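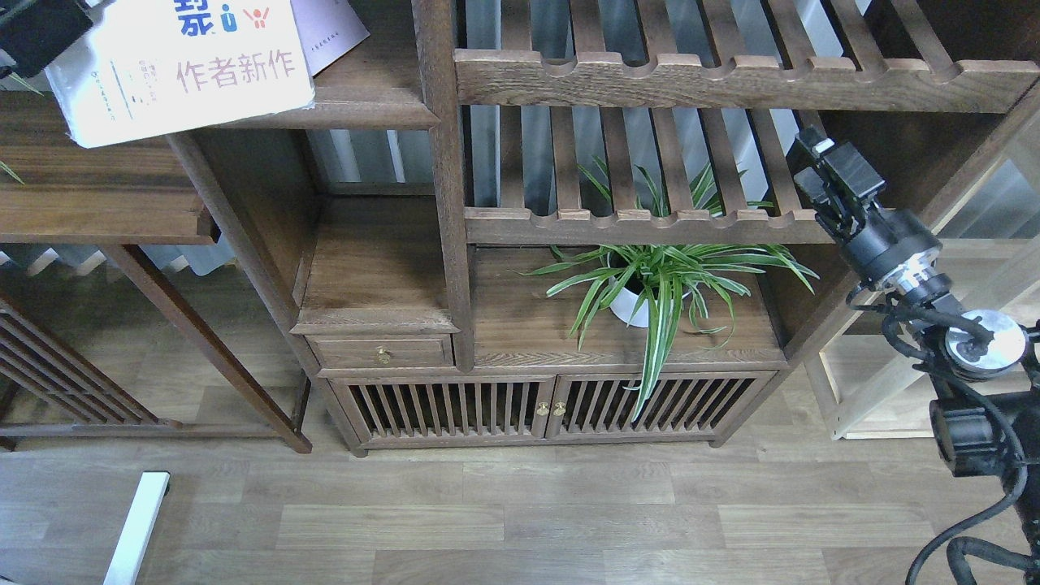
Hello everybody, I would like to ask for advice about moving heavy wood furniture to a new apartment. In September we will move from Haworth to Bradstead, it is 31 miles, and we rent a small truck for one day only. Most of our things are simple, but I worry very much about the dark brown wooden unit, the one with open slatted shelves above and a cabinet body below. The front rails of the shelves have small rounded scallops, and I am afraid that a strap will press on them and break the edge. My wife thinks we should take the shelves out before moving. I think every joint we open is a joint that will be weaker later.

The moving company gave me a price of 556 dollars for the whole apartment, but they told me on the phone that they don't take anything apart and don't wrap. So I must prepare it myself. My questions are: should it travel standing or lying on its back? Is stretch film safe on old finish? And how do I protect the floor in the new place? The landlord there already wrote to me two times about the floor.

I have one helper, my brother-in-law, who is strong but not patient.

Gadisa Tekleab

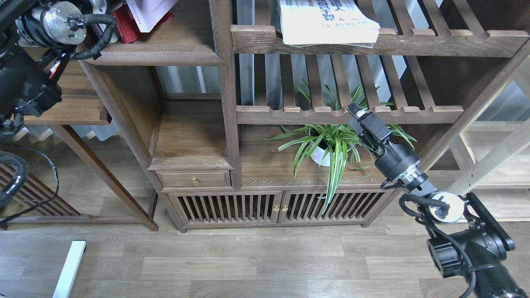 One more thing I forgot to write. The elevator in Bradstead can be reserved only on Monday, from 9 in the morning until noon. If the unit doesn't go in the elevator we have to carry it up the stairs, and there is a turn in the stairs which I don't like. I measured the elevator door but I didn't measure inside, I will ask the landlord for it.

Gadisa

Henok Sisay

I moved three times in the last years with similar furniture, so I will try to answer in order.

Standing or lying: standing, if the truck is high enough. Put it against the long wall of the truck, directly behind the driver, and fix it with two straps. One strap goes low, on the cabinet body, and the other one goes higher on a strong vertical post. Never put a strap across the slats or the thin rails. Under each strap put a folded blanket — a towel is too thin, I learned this with my own desk.

Stretch film: not directly on the wood. If the day is warm, the film can hold moisture and leave cloudy marks on some finishes. First blankets, then film around the blankets. For the scalloped edge I would cut pipe insulation foam along one side and push it over the rail. It costs very little and you can use it again.

Taking apart: if a shelf only rests in its place, take it out and wrap it alone. If it is glued or it doesn't move with a light push, leave it. Tape the doors and drawers closed with paper tape over the blanket, so the tape does not touch the wood.

Floor: ask for thick cardboard sheets at a furniture shop, they usually throw them away. Please don't use the plastic sliders on a floor with sand on it. Sweep first.

I also suggest to empty it completely the evening before. We left books inside once and the bottom panel came down on the stairs.

Berhanu Lencho

just hire different movers. 556 without wrapping is too much

Feven Alemneh

I agree with Henok about the blankets. I rented 13 of them from Hirodetti and it was enough for a two-room apartment, but I reserved them early.

About the stairs: tilt the unit backward, the stronger person stays below, and the person above says when to stop. Your brother-in-law should be below and you should be the one who speaks. Before you start, agree on the words. We used only "up", "down" and "rest".

Also measure the diagonal of the side, from the bottom front corner to the top back corner. When you tilt furniture under a ceiling this is the number which matters, and many people measure only the height. Ours was fine by height and still touched the lamp in the hall.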